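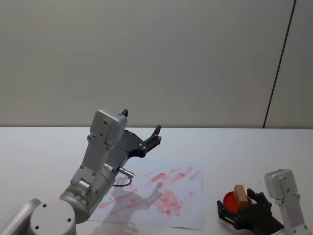
Why does a stamping arm that worked perfectly on Tuesday start printing smears on Friday?

Most often the grip has shifted. The block sits a hair lower in the jaws than it did when the press height was taught, so the arm drives it into the paper, the paper slides, and you get a streak where you wanted a clean rectangle.

Week 5 handout: the smear fault
Two-arm cell, printing exercise

I love this fault! It looks like a software problem, it feels like an ink problem, and it lives in the few millimetres between a finger and a piece of wood. Last year's group lost most of an afternoon to it and came out knowing more about contact than I could have taught them in a month of slides.

What happened

The job (we call it Floridum, after the plant the first pattern was meant to look like) was a run of 218 prints in red. The first 69 were fine. After that the marks began to lengthen, all leaning the same way, and then the right arm went into a protective stop with the block pressed hard against the sheet. Someone cleared the stop and pressed resume. It stopped again, harder, and the sheet had moved.

What the log showed

The joint positions were correct throughout — please read that twice. The controller was putting the wrist exactly where it had been told to. What it had no way of knowing was where the bottom of the block had got to. Force at the wrist had been creeping up for about 20 prints before the stop, and we had the numbers on screen the whole time without looking at them.

Safety point

A protective stop is a message. Before anyone resumes:
Read the message on the pendant and write it down.
Keep hands out of the jaws, even with the arm still. A gripper can keep its force on through a stop.
Back the arm off at slow speed, straight up, with one person on the pendant and the other arm parked.
Check the cable at the wrist. A loop that hangs freely in one pose can snag in another. 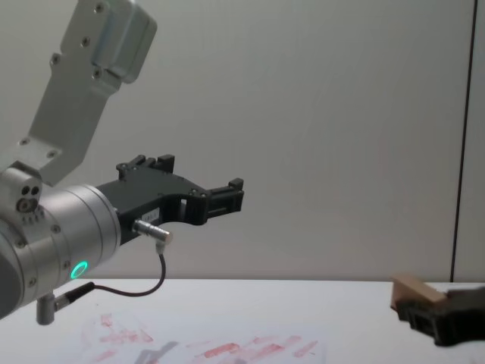 Maureen Cheetham wrote in the margin of her copy that the cable check ought to come first, as a half-seated connector on the gripper can give you a weak grip and the same smears, and the force trace will send you chasing the wrong thing. Good point, and I've pinched it for the Tivham session. If the grip reading flickers when the arm moves, start there.

For Friday

Work in pairs, 2 to a pendant. Bring your force plots from the Zarei exercise and mark where you would have set the warning limit. Then read Pisell, the section on slip, and be ready to argue about whether a softer finger pad would have helped or just hidden the fault for longer. I go back and forth on this myself.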